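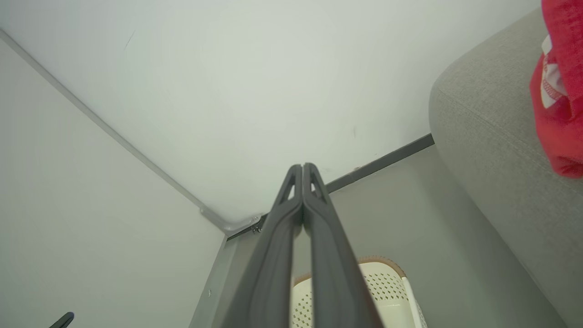
Section 5. Checking and tightening the frame corners

Check the corners after the first week of use, then every March. You need the hex key from parts bag 483 and a soft cloth. Leave the power drill in its case for this section.

Before you start

Take everything off the top of the unit and slide it away from the wall. Two people should move it. Lift by the rails - do not drag it by the panels.

CAUTION: Do not lie under the unit while any corner is loose. The top panel rests on the rails and can drop if a rail comes away.

Steps

1. Look at the corner from below. The rails should sit flush against the bracket with no gap.

2. Wipe the bracket and the ends of the rails with the dry cloth.

3. Turn each bracket screw clockwise by hand until it stops.

4. Give each screw a further quarter turn with the hex key. Work back and forth between the screws so the bracket pulls in evenly.

5. Press up on the top panel near the corner. If it clicks or shifts, loosen the screws one full turn, push the panel toward the bracket and repeat steps 3 and 4.

6. Check the upright post. It should stand straight against the side panel. If it leans, the bracket has been fitted on the wrong side - go back to Section 3.

7. Repeat at the other corners.

Note: Light rails and dark rails are not interchangeable. The holes are drilled at different heights. If you have mixed them up, the panel will rock no matter how hard you tighten the screws.

Note: Faint scuffs on the underside of a white panel do not affect its strength. Rub them with a damp cloth and a little dish soap. Do not use scouring powder.

CAUTION: Stop if a screw keeps turning without getting tight. The thread is stripped. Order bracket kit 2589 from Karkico and keep weight off the top until it is fitted.

If you have the Braron cushion set, put the cushions back last. Keep the fabric clear of the rail ends while you slide the unit into place.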